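Opinion > Work and Machines

November
By Lionel Treloar

My mother taught me to sew on a button by sitting behind me and putting her hands over mine. She didn't explain anything. I remember her being impatient, and the smell of the wool, and the fact that after a while I couldn't tell whose fingers were pushing the needle. I have thought about that coat a good deal over the past year, which I have spent (a few afternoons a week, for decent pay and very good soup) teaching household jobs to a robot at a small outfit called Koltby, on the edge of Flevcombe.

I should say what I mean by teaching, because people picture me at a blackboard. There are two ways we do it. In the first, I sit in a chair and hold a pair of handles, and whatever my hands do, the robot's grippers do across the room, more or less. In the second I do the job myself, with my own ten fingers, while a camera looks on from about where my eyes are, and the engineers work out later what the machine might learn from it. The first is called teleoperation and the second goes by several names, depending on which engineer you ask and how long it's been since lunch.

There is a lively argument in the trade over which is better, and I've come down on a side. I think we ought to spend far more of our time on the second way, the plain showing, and I think we have been slow about it for reasons that have more to do with tidiness than with learning.

Let me be fair to the handles first. When I drive the robot, every motion I record is one it can make. Nothing has to be translated. If I pick up a cup, then the gripper picked up a cup, and there's the proof in the log. Our first big collection was 4,000 of these demonstrations, and it took most of a winter. The robot learned to clear a table from them and it does it quite nicely, a bit like a nephew who has been told there are guests coming.

But I was never myself on the handles. I have been drying dishes for more than fifty years, and on the handles I dried a plate like a man wearing oven mitts in a dream. I went slowly. I avoided anything that needed a second try. I held things in ways I'd never hold them, because the sensible grip was out of reach, and before long I had a whole set of habits that belonged neither to me nor to the machine. All of that went into the log as well. We were teaching the robot to be a clumsy person being careful, and then we were puzzled when it was clumsy and careful.

Shoelaces were what settled it for me. We had put lacing on the list early, back when lists were cheap, and on the handles I managed it exactly 2 times in one long afternoon. I was so proud that I rang my sister. When we went back to it with bare hands, sitting down with the shoes on the floor in front of me, I got through 42 in the same stretch of time, and I was chatting for most of it. 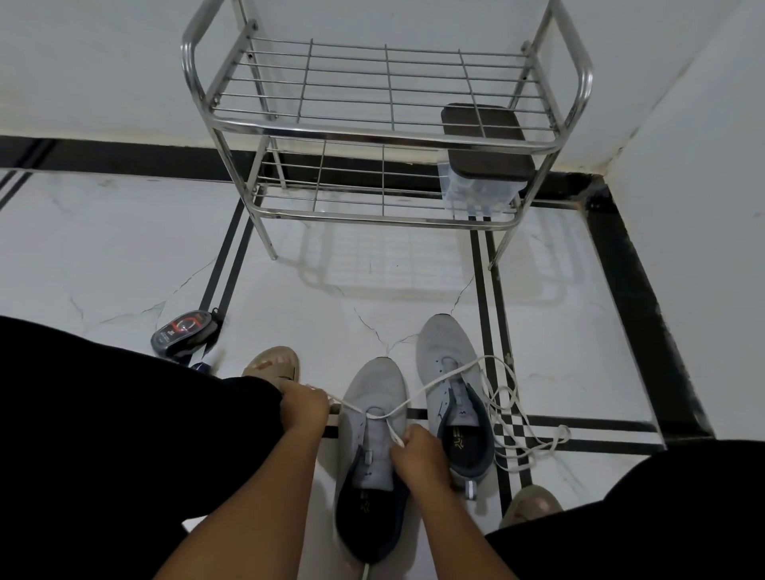
What struck me, going over those recordings with the engineers, was how little of lacing is the part you'd describe. If you asked me to write it down I'd say you put the end through the hole and pull. Most of what hands do, though, is housekeeping. One holds the slack out of the way while the other tugs. A finger feels for the next eyelet while you're still busy with the last one. You shift the shoe a little with the side of your palm and never know you've done it. I had left all of that out on the handles, and I hadn't noticed I was leaving it out, so I could never have told anybody to put it back.

Now, the objection to all this is a serious one, and my colleague Vakov makes it at least once a week with his arms folded. A robot doesn't have my hands. It has two stiff fingers on each side and no feeling in them worth mentioning, and it's no use showing it a trick that depends on a thumb. He says it's like teaching a horse the piano by playing it very good records. I laughed at that, and then I went home and worried about it, because he's partly right. Some of what I show will never carry over, and the engineers at Fiadzo, who make our grippers, will tell you the same.

Still, I think he puts the difficulty in the wrong place. My mother's hands were smaller than mine are now, and quicker, and I don't sew a button on the way she did. What I kept from her was the order of things, and when to pull and when to wait, and that you leave a little room under the button for the cloth. A learner with different hands can keep a lot of that. It can't keep what it was never shown.

I'd like a mixture, if anyone is asking. Let people show the job in their own hands first, plenty of times, badly as well as neatly, in rooms that look lived in. Then use the handles for the last stretch, to settle how these particular grippers get around the places where a thumb would have done. We tried it that way last month with 168 short sessions on the handles and a great heap of bare-handed ones behind them. Lacing still isn't finished. But the robot has started steadying the shoe before it pulls, and I was pleased enough about that to stay late.

Vakov says it would have got there anyway. We've agreed to try shirt buttons next, and I have brought in my mother's tin.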